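Home | Interviews | Small Spaces | Archive

Sorting by the basket: a talk with Bronwyn Halliday

When I ask Bronwyn Halliday how she became interested in bottles, she laughs and corrects me. "In bins," she says. "The bottles only come to the bins."

She looks after recycling for Grerwood, a shared workshop building, and keeps a notebook of what is thrown away. Last September the number was 1,302 drink bottles. Before she changed the baskets, most of them went into the general trash.

Her first rule is that a bin for bottles should be small and open. "If there is a lid, people put the bottle beside it." The second is that small things get their own place on the wall – tape, tags, everything that otherwise falls in with the bottles.
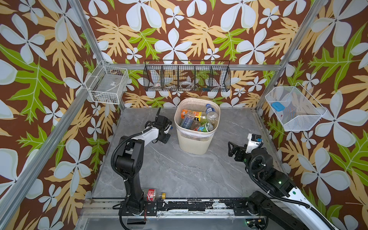
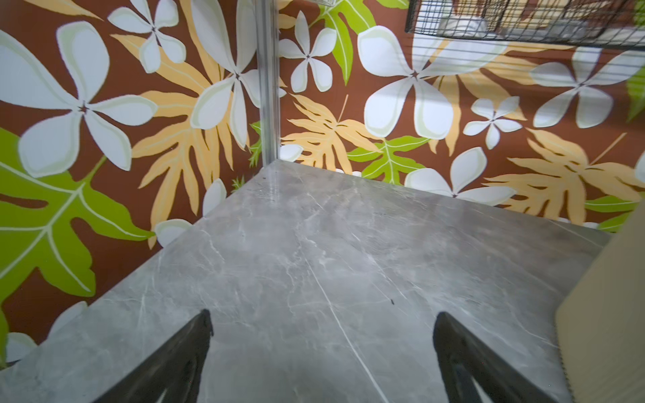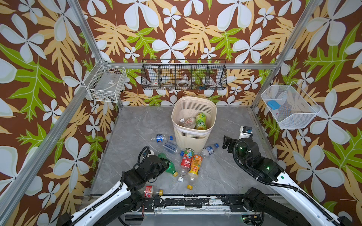
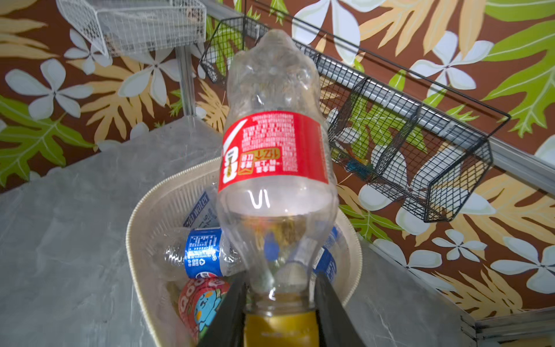
Flowered wallpaper and a cream basket, with wire baskets on the walls in the first and third pictures.

The wallpaper was her brother Fletcher's choice, and she was against it. "I wanted white. Now I think he was right, a little." Visitors remember the flowers, she says, and then they remember where the bottles go.

They still disagree about caps. Fletcher wants them removed; Bronwyn leaves them on and asks only that the bottle is empty. Labels she does not touch. "I tried for one month to peel them. My fingers were sticky until dinner."

Next she wants a second basket near the stairs, for cans.

Related
A shelf for 210 jars
Huia Pearce on mending chairs
Corey Tamihana: one drawer, 100 keys

Last updated: September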